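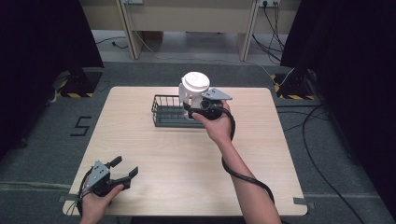
White cup, wire basket.

Casting for the Jandholm film

marrowfen
So the lead from Tatlı has signed for Jandholm. No title yet and no word on the rest of the cast. Sustis are producing. Shooting starts in July.

pell_271
Good for her. Tatlı did nothing at the box office but she was the best part of it.

oldreel
I don't agree. She had four scenes worth watching and the songs did the rest. I'd have given it to someone from the stage.

pell_271
Have you seen it twice? The second half is nearly all her.

oldreel
Once was enough.
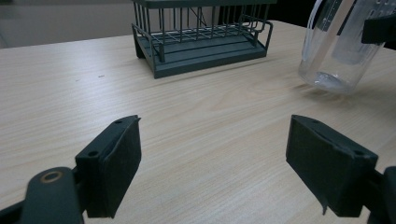

Evodville, 20 Nov 2022

marrowfen
Update from the Sustis press night. The director is staying on and the script is finished. They open on 373 screens, which seems a lot for a film with one known name in it.

quaymoth
Tatlı opened on 271 and was down to half that by week 3. I don't see where the extra audience comes from.

pell_271
Holiday release, that's where. Also the male lead hasn't been announced, so you can't say one known name yet.

oldreel
Sustis always say a big number and then cut it. Wait for the listings.

quaymoth
Fair. Is the open casting for the crowd scenes still on? I read they wanted around 4,000 extras.

marrowfen
Still on. Forms are at the Evodville office, weekdays only.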